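Clatby household sorting project
Progress report to the Trajkovski fund
Prepared by Buppha Mahawong, 3/25/20

Sorry this is short on polish, wanted to get it to you before the end of the month.

Where we are

Kitchen strand is going. Linen strand not started. Paperwork strand half done, see further down. The grant pays for the sorting sessions, the storage shelving and the guide we promised to write up for households who are downsizing. Shelving is in. Sessions are running at the Clatby flat and will move to Pustow once the lease there is signed — still waiting on a countersignature.

Kitchen strand

Started with containers and lids. Everyone we spoke to at the intake visits said the same thing, the food box cupboard is the one they dread. So we did that first and left pans for later.

Total logged so far is 376 pieces. That is lids, trays, boxes and tubs together, not matched sets. The log sheet has one line per piece with shape, color, clear or solid, and whether a partner was found. Took longer to fill in than planned. We had allowed up to 2 minutes a piece and the odd shapes ran over, mostly shallow trays where it is hard to say if the thing is a lid or a base. We now have a column for "either" and that has sped things up a lot.

What we changed since the last report:

Small groups only. We used to tip out a whole cupboard at once. People froze. Now 3 pieces go on the table at a time, get looked at, get moved on, next lot comes out.

Round table in place of the long one. Can reach all of it without walking. Dark top also helps with the pale plastic, you see the edges better. Clear boxes are still a nuisance on it becuase of the shine.

Shape before size. Round with round, rectangular with rectangular, then worry about fit. Sounds obvious but the first draft of the guide had it the other way and testers kept going back over the same pieces.

Orphans box. Anything with no partner goes in and stays until the cupboard is finished. Only then is it decided on. We had two arguments in the early sessions over lids thrown out too soon.

Guide

Draft is at section four. Sections on lids and on shallow trays are written, section on clear boxes is in notes.
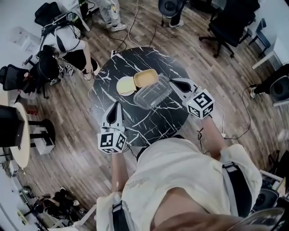

Still to write for the guide: nesting, what to do with warped pieces, and a page on labels. Labels page depends on the Pasport stickers arriving, ordered but no delivery date yet. If they don't come we use plain masking tape and say so in the text. Would like to print 100 copies in the first run, same as in the budget. Printer quote is in and within the line.

Money

No overspend. Shelving came in under, travel a bit over, they nearly cancel out. I would like to move what is left from shelving into printing if you are OK with that. Needs a yes from you in writing, an email is fine. Receipts are scanned and in the shared folder, except the one for the storage tubs, which I am chasing.

Problems

Pustow lease, as above. If it slips again the second round of sessions slips with it.

Log sheet has two versions going around. My fault, I saved over the template. Old one has no "either" column so some of the early tray entries need redoing. Maybe a day's work.

Linen strand has no lead at the moment. I can start it myself but then the paperwork strand waits. Tell me which you would rather have.

Next

Finish clear boxes. Redo the early tray entries. Pans and bakeware after that, then cutlery if there is time. Full guide draft to you for comments before it goes for layout, final version in August as agreed.

Paperwork strand figures to follow seperately, the sheet isn't tidy enough to send yet.

Buppha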